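Plusico Shelf Units: Short-Stop and Standoff Faults
Frequently asked questions, service desk

What is a short-stop fault?

The base halts before it reaches its working distance from the shelf and reports the approach as complete. The arm then plans against a shelf it cannot reach. Most cases reported to us involve the Deltari base on software 2.

Why does it happen on some floors only?

The forward depth sensor sorts floor returns from obstacles by brightness as well as height. Strong contrast at floor level can be logged as a low step.
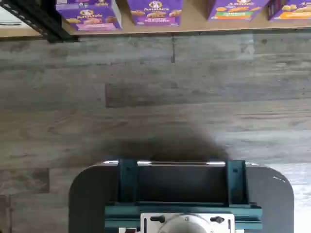
Deltari bases hold a logged step for 20 seconds and will not cross it in that time. Patterned flooring makes the fault more likely. Gray wood-look planks with a darker section between the base and the shelf are a typical trigger, and the base's own shadow on the floor ahead adds a second edge. Glare does the same from the other direction.

Is it a safety matter?

The halt itself is not. The retry is. In the Nwachukwu store trial the log showed 82 short stops, and in 73 of them the base resumed without a warning tone when the hold expired. Keep people out of the aisle until the drive is disabled at the panel — a stationary base is not a safe base.

Can I turn off step detection?

No. It also protects against real drops.

What should I check at the shelf?

Measure from the front lip of the board, never from the stock. Boxes set at an angle or back from the lip give a different range reading on each pass. Slotted brackets that pass light through can add stray points near the edge. 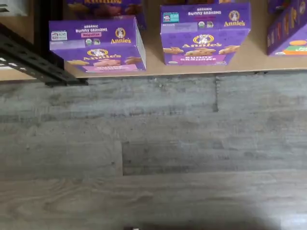
How do I clear the fault?

Disable the drive, wipe the sensor window, and run the Sodik floor calibration with the aisle lights at their normal level. Repeat it after any change in lighting. If the fault returns, export the log before restarting, as a restart erases the step records.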